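# Three months with the Pronunside bench kit

I bought the Pronunside bench kit in March, after going back and forth between it and the Bollell starter set for most of the winter. I've used it nearly every evening since. A few people have asked me whether it's worth the money, so I'm writing it all down once.

The kit is a small robot arm, a controller, a power supply, a bag of mounting hardware and a set of practice objects. The walled work area is an add-on. You can run the arm on a bare table, and I did for the first two weeks. After picking pieces up off the carpet enough times, I ordered the walls.

## Price and ordering

The arm and controller together came to 571 dollars with shipping. The walls were extra and I bought them later, so I paid shipping twice. If you think you'll want them, order them with the rest.

Jimthorpe is the only US dealer I found that had stock. The order page said ten business days and it took 17. They answered my one email the same afternoon. The box was well packed and everything on the packing list was in it, except for one hex key, and I already had that size.

## Putting it together

The manual is a PDF and it's fair. The drawings are good. The text has been translated by somebody who knew the hardware, so the part names are right even where the sentences aren't. I spent one long evening on the arm and part of the next one on the wiring.

Step nine has you route the wrist cable before you fit the elbow cover. Do it in that order. I fitted the cover first because it looked easier to hold, and I had to take four screws back out.

The wall panels were simple. They go together with brackets from the outside. My table isn't flat and one corner didn't want to close up, so I shimmed a table leg with cardboard and it's been okay.

Calibration takes longer than the manual claims. You jog the arm to a few known points, confirm each one, and the software works out the rest. My first try left me off by enough to see across the width of the work area. On the second try I went slower and locked the casters on my chair so I'd stop bumping the table. That one held for a month.

## Software

The control program is called Hirose. It runs on Windows and Linux. I used it on Linux and the installer worked the first time, though it put its config folder in my home directory without asking.

You can work three ways. There's a jog panel with sliders, a block editor for building sequences, and a Python library. The block editor is fine for an afternoon. After that I only used Python. The library is small and most of the function names make sense. The documentation has a page for each function and very few complete programs, so you'll spend time reading the source.

Things I like:

- The stop key on the keyboard stops the arm right away, every time I've tried it.
- Logs are plain text files. I can open them in anything.
- Recorded moves can be slowed down or sped up without recording them again.

Things I don't:

- The log folder has a limit of 500 runs and then it starts overwriting the oldest. There's a setting for this, but it's in a config file and not in the menus.
- If the USB cable gets bumped you have to restart the whole program.
- Updates reset the gripper force to the default. I've been caught by this twice.

## What I've been doing with it

Most of my time has gone into placing things, and it's harder than picking things up. Closing on an object is forgiving. If you're off by a little, the object slides into position between the fingers. Letting go of it in the right place isn't forgiving at all, and a shape that has to go into a hole of the same shape will show every bit of error you have.

Round pieces are where I started. Rotation doesn't matter for those, so you only have position to worry about. After that I went to anything with corners, then the star. The star still fails more than I'd like. I run each shape in sets of 30 and write down the result in a notebook, and my best set for the star was almost all good. I haven't been able to repeat it.

Two changes helped a lot. One was lowering the approach speed for the last bit of travel. The other was adding a small wiggle in the code when the piece touches down, a few degrees each way. It looks silly, but my numbers for the square shapes went up the same night.

The current layout has the red shape board toward the back, with the black cradle next to it.

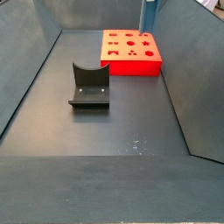
Ayane Mizuno wrote in to say that she'd had the same arm for a year and that I should stop blaming calibration for the star. Her view is that the gripper fingers flex a little under load and the piece tilts before it ever gets to the hole. She turned her force setting down, put thin rubber on the fingertips, and says most of her misses went away. She also disagreed with me about the block editor, which she uses to teach her nephew.

I've since tried the lower force and she has a point. The pieces sit straighter. I haven't done the rubber yet.

## Compared with the Bollell

I borrowed a Bollell set for a weekend before I bought this one. It's cheaper and the setup is quicker. The arm is lighter and it shakes at the end of a fast move, so you wait for it to settle. Its software looks nicer. It had no Python library when I tried it, and that decided the matter for me.

If you want something for a kid to move blocks with, I'd get the Bollell and save the difference. If you plan on writing code for it, get the Pronunside.

## Would I buy it again

Yes, at this price. The joints have no more play in them than they did in the first week, as far as I can tell by hand. One finger pad has started to peel and I've glued it. Jimthorpe lists replacement pads but they've been out of stock since I started looking.

I'll post the Python script for the wiggle move once I've cleaned it up. Right now it has my folder paths all through it and it only works on my machine.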